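Flikix Shared Workshop Opens Two-Armed Robot Bench to Members

Plans, parts list and control software for the Gazi bench released free of charge for home and workshop builders

March 10, 2024

Flikix, the member-run shared workshop, today announced the completion of Gazi, a two-armed robot bench designed and assembled by its members over the past winter. The bench is intended for the handling of soft household goods such as bags, clothing and bedding. From today it may be booked by any member who has completed the workshop's induction, and the full set of build notes has been placed online for use by others.

Work on Gazi began in November, when the members voted to set aside one bay of the workshop for a long-term robotics build. The stated purpose was to provide a place where people with no professional background in automation could learn to set up, operate and maintain a pair of robot arms. The arms were bought second-hand. The mounting brackets, cable guides, table and control software were made or adapted on the premises.

About the bench

Gazi consists of two jointed arms fixed at either side of a large cream-coloured work table, with light-coloured walls behind and along both sides. The plain surroundings were chosen after early trials in the open workshop, where passing visitors and changing light made it difficult to compare one session with another. The walls can be unbolted by two people and stored flat.

Each arm carries a gripper on a white bracket. The bracket went through six versions. Earlier ones cracked at the screw holes or left too little room for the cable connector, and the drawings for these are included in the release so that other builders may avoid the same faults. The final version may be printed on most home machines without supports. Builders are advised to leave a generous loop in every cable that passes a moving joint, and to check the whole length for pinching before power is applied.

The control software, named Putel, runs on an ordinary desktop computer. It records the position of both arms during a session and stores the result in blocks of 2048 readings, a size chosen to suit older machines with limited memory. Putel can replay a recorded movement at reduced speed, and members are required to use this setting the first time any new movement is tried.

Why soft goods

Most beginner projects in robotics make use of blocks, cups and other hard objects which keep their shape when gripped. The members of Flikix took the view that a home build should deal with the things found in a home. Fabric folds, straps slide away, and a bag set down twice will seldom lie the same way on both occasions. These are difficult conditions for any machine, and they have provided a steady supply of problems for the workshop's monthly robotics evening.

The present programme of work is devoted to backpacks. The tasks under study are turning a bag on the table, finding and holding the zip pull, opening the main compartment and gathering loose straps. Both arms are needed for nearly all of these – one to steady the bag and the other to work on it. The bag in current use is teal, orange and red, with a fluffy tan pompom at its side, an orange webbing loop and a bunch of orange straps.

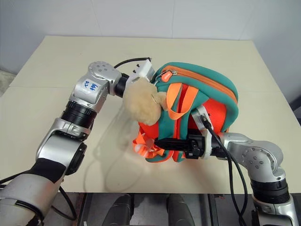
Progress to date

Members have recorded 600 sessions on the bench. Turning and steadying a bag is now considered dependable enough to be shown at open evenings. Work on zips continues. The grippers are able to hold a large pull, but small metal sliders remain a difficulty, and trials are being made with softer fingertip covers. Strap gathering is at an early stage and no results are being claimed for it.

The workshop has set itself a target of 1000 recorded sessions, at which point the recordings will be tidied, labelled and offered to other community workshops. Sessions in which the task was not completed will be kept in the set and marked as such.

Safety and supervision

The bench may be operated only when two inducted members are present, one of whom must remain at the stop switch. Hair, sleeves and lanyards are to be secured before the arms are powered. Hands are not to be placed on the table while either arm is live, including when a bag has slipped and appears easy to put right. The arms are run well below their rated speed at all times.

Members under eighteen may take part in planning, software and bracket making, but may not operate the arms.

Support

The build was supported by Ploltel, a local supplier of workshop equipment, which provided fixings and cable at cost and lent a set of torque drivers during assembly. All other expenses were met from membership fees and the sale of surplus timber. Flikix wishes to record its thanks to Ploltel and to the members who gave up their evenings to the project.

Availability

The build notes contain drawings for the table, walls and brackets, a wiring plan, the parts list and the source code for Putel. They may be copied, changed and shared without charge, provided that Flikix is named as the source. Corrections are welcome and will be added to the notes at the end of each month. The workshop regrets that it cannot supply finished brackets or assembled arms.

Members wishing to use the bench should book an induction through the members' page. Each induction lasts one evening and covers starting up, stopping, cable checks and the replay of a recorded movement. Other workshops considering a similar build may arrange a visit by writing to the robotics group at Flikix.

About Flikix

Flikix is a shared workshop owned and run by its members. It provides benches for wood, metal, textiles and electronics, together with a tool library and a programme of evening classes. Membership is open to all adults, and to younger people accompanied by a parent or guardian.

Notes to editors

Gazi is the name of the bench as a whole, including the arms, table and walls. Putel refers to the control software only. Requests for filming should be made in advance, as the bench is in use on most evenings.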